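Money & Banking, handout 5: deposits and bank runs
L. Kumsa, room 206

Bring last week's balance sheet excercise, we finish it first.

Bank = borrows short, lends long. Deposits can leave today, mortgages pay back over 30 years.

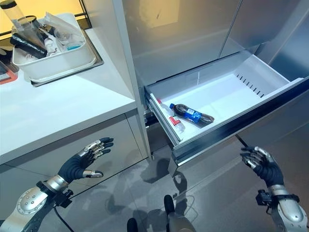
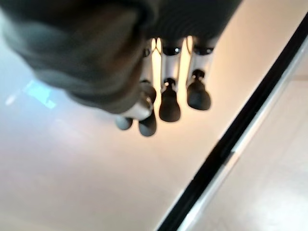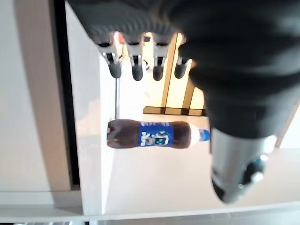 Reserves: only a slice of deposits kept as cash. Fine on a normal day.

Run: depositors all want out at once. Bank sells loans fast, takes a bad price, capital shrinks. Note a solvent bank can still fail this way!!

Illiquid vs insolvent - know the diffrence, it will come up in May.

Class case: Dollen Savings. Two branches, mostly home loans. Work out how much cash it can raise before it has to touch the loan book.

Reading: Tefera notes, ch. 2. Skip the appendix.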